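Ticket: cold room holding at wrong temperature, chamber 3
Site: Stenness field laboratory
Opened by: Vichien Onsri
Category: Incubation and storage
Status: Resolved, monitoring

Summary

The chamber we use for the lake sediment cultures is set to 3 degrees C. The controller display says 3.0 and does not move. The Skallel logger on the middle shelf says something else. Over the past several nights it has climbed to between 6 and 7, usually starting a little after 2 a.m., and come back down before anyone is in. The cultures are cold-loving isolates from the April cores and the slower ones stop growing well above 5, so I need to know which reading to believe.

No alarm was raised. The high alarm on this chamber is set at 8.

What I checked before opening the ticket

Door gasket, all four sides, with a strip of paper. It grips everywhere except the lower hinge corner, where it pulls out with light resistance.
Logger battery. Good.
Logger clock. It was four minutes fast. Corrected.
Fan running. Yes, both speeds.
Anything blocking the return vent. One rack was close to it. Moved it a hand's width away. The next night looked the same.

Reply from Lilau equipment support

Thanks for the detail. The controller shows a smoothed value from the probe in the supply duct, so it will look steady even when shelf temperature drifts. Please put a second logger inside a bottle of glycol beside the first one and leave both overnight. If the bottle stays flat while the air logger rises, you are looking at short air swings and the samples are probably fine. If both rise, it is real.

Also please send the defrost settings page. Hold the menu key until the screen changes and write down everything listed under D.

Update, Onsri

Ran the two loggers overnight. Air logger peaked at 6.8. Bottle logger peaked at 5.9, and it got there later. So it is real.

Defrost settings as found:
D1 interval: 6 hours
D2 maximum length: 40 minutes
D3 end temperature: blank
D4 drip time: 3 minutes

I don't know what D3 should be. The paper manual in the drawer is for the older model and has no D3.

I have moved the isolates that matter most to the small incubator in the prep room. It is full now, so the rest have to stay where they are.

Reply from Lilau equipment support

D3 is the problem, or most of it. With no end temperature the chamber runs its defrost heater for the full D2 time whether there is ice on the coil or not. Please set D3 to 8 and leave D1, D2 and D4 alone. The D3 value refers to the coil probe, so it won't warm the shelves to 8.

It would help to know why D3 went blank. On this controller that happens after a memory reset, which usually means a power interruption longer than the backup can cover. Has there been one?

Update, Onsri

Yes. The generator changeover. Power was off for 31 minutes by the site log. I hadn't connected the two because the drift wasn't noticed until later, when the logger was next downloaded.

Set D3 to 8. The menu would not save it the first time. It took the value, returned to the main screen and was blank again when I went back in. Had to hold the set key until the beep. Adding that here for whoever does this next. 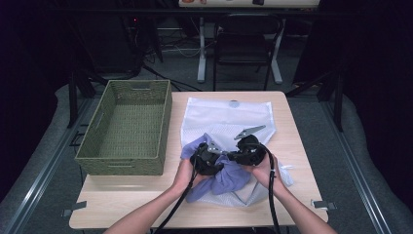

After the D3 change the nightly peak dropped to 4.4 on the air logger and 3.6 in the bottle. Better, but there was still a slow rise between defrosts that the other chambers don't show. I went back to the hinge corner. With the door shut and a flashlight inside, light comes through at the bottom for the length of a thumb. The gasket has gone stiff there and doesn't spring back when pressed. I can take the old one out myself if it is a push-in type. Please confirm the tool, as I don't want anything sharp near the gasket channel. If it needs a plastic pry tool, send one with the part.

Reply from Lilau equipment support

Push-in type. Do not use anything metal or toothed. The channel is coated and a scratch will let moisture in behind it. Start at a top corner and pull by hand, straight toward you. No tool needed to remove it. We are sending the gasket from the Lengyel depot with a plastic roller for seating the new one.

Leave the gasket in a warm room for a few hours before fitting. It ships folded and the creases need to relax. If a corner still won't sit, a hair dryer on low will bring it round.

In the meantime, tape over the gap on the outside and keep door openings short.

Update, Onsri

Gasket arrived and has been fitted. Hinge corner needed the hair dryer. Paper strip now grips on all sides and no light shows.

Two nights of data since. Air logger peak 3.9, bottle logger peak 3.3. The rise between defrosts is gone.

Plates that stayed in the chamber have been checked against the ones moved to the prep room. Two of the slow isolates are behind and will be restreaked from frozen stock. The others look the same. I have marked the affected plates in the culture book so their growth rates are left out of the comparison.

Changes made locally

High alarm lowered from 8 to 5, with a delay of 20 minutes so that defrost doesn't trip it.
D settings written on a card and taped to the side of the chamber.
"Check D3" added to the restart sheet for power cuts.

Reply from Lilau equipment support

All fine from our side. Please upload the logger file once more at the end of the month and we will close this. The correct manual for your model is attached to the ticket, defrost settings start on the page after the wiring diagram.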